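Keeping a Record Collection Clean Without Losing Your Mind

Posted 2/20/21

I own 896 records, and I only know that because my insurance form made me put a number in the box. Most of them are hip-hop and soul twelve-inches that I pulled out of dusty crates, which means most of them came home filthy. I've been cleaning and storing the things in a small apartment for years now and I get asked for tips enough that I figured I'd put them all on one page.

Start with the dry brush. A carbon fiber brush, before every single play, both sides. Set the record spinning, hold the bristles so they barely touch, let it go around a couple of times and then sweep the dust outward off the edge. Don't press! I pressed for my whole first year and all I did was push the lint down into the grooves. Clean the brush too, by flicking the bristles across the handle. Keep your fingers off them, they pick up skin oil like you wouldn't believe.

For wet cleaning I use distilled water with a tiny drop of plain dish soap, the kind with no lotion and no scent. Tap water leaves minerals behind and you'll hear them. I did buy a bottle of the Gruveo cleaning fluid once and it was fine, it smelled nice, but it cost as much as a decent used album and I couldn't hear a difference.

Two microfiber cloths, one for washing and one for drying, and you never swap them. Mine are different colors so I can't mess it up. Wipe in the direction of the grooves, around and around, never across. Go easy near the label because paper labels from the seventies will bleed or bubble if you so much as look at them with a damp cloth. I cut a circle out of an old placemat and hold it over the label with my thumb. It looks ridiculous and it works great.

Then a rinse with clean distilled water and into the dish rack. Yes, a regular dish rack, the wooden folding kind, with the records standing up in the slots. Give them a couple of hours. I've put a record back in its sleeve too early exactly once, and the sleeve got moldy, and it was an instrumental pressing I'd hunted for since college. I still have it and I still can't play side B without wincing.

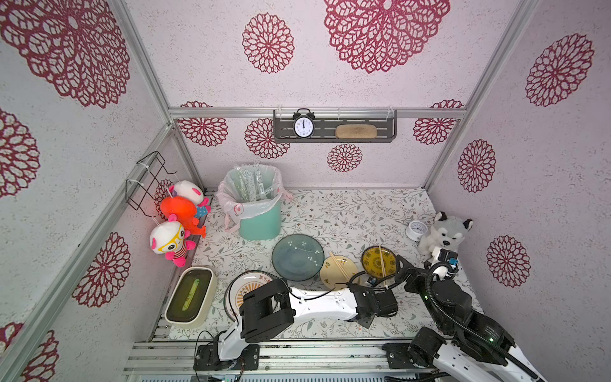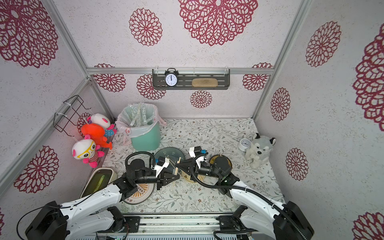
While you're at it, replace the inner sleeves. The old paper ones shed and scratch. I get the poly-lined kind in packs from Aksoy and do a handful every time I have a washing session, and I slip the original sleeve back in the jacket behind the new one if it has lyrics or photos on it. Store the opening of the inner sleeve facing up so dust has a harder time falling in — and so the record doesn't roll out onto your foot when you grab the jacket by the wrong end.

Price stickers! Everybody wants to know about price stickers. A hair dryer on low, held a good hand's width away, for maybe half a minute. Then lift one corner with a fingernail and peel slowly, almost flat against the cover. If it fights you, more heat. If there's gunk left behind on a glossy jacket, a dab of lighter fluid on a cotton swab takes it right off (windows open, no candles, please). On a matte jacket leave it alone. I ruined the front of a very nice remix single that way, and now there's a shiny thumbprint-shaped spot right over the rapper's forehead.

Shelving. Records go upright, always, and snug enough that they don't lean but loose enough that you can pull one out with two fingers. Leaning is what warps them. Mine are in a Gostell cube unit, screwed to the wall studs, heaviest stuff in the bottom row. Keep them off any wall with a radiator or afternoon sun on it. I lost a whole run of spines to fading, everything from L to P, and they all look like they've been through the wash.

If you do end up with a warp, the two sheets of glass and a warm oven trick is all over the internet. I've tried it. I have a nice bowl now. What has worked for me on mild warps is putting the record in a clean inner sleeve, laying it between two big heavy atlases and forgetting it in a closet from October until spring. Slow, but free.

The needle needs cleaning too and people skip it. I've got one of those little gel pads, and I lower the stylus onto it, lift, and do that again until it stops leaving a speck. If you use a brush, go back to front only, the way the record travels. Front to back can bend the cantilever.

And the slipmat, give it a once-over with a lint roller every week or so. Mine's felt and it sticks to everything in winter. I run a humidifier in that room when the heat's on and the static has gone way down, although the cat hair hasn't. Next on my list is the cassettes, which are in two shoeboxes under the bed and smell kind of like a basement.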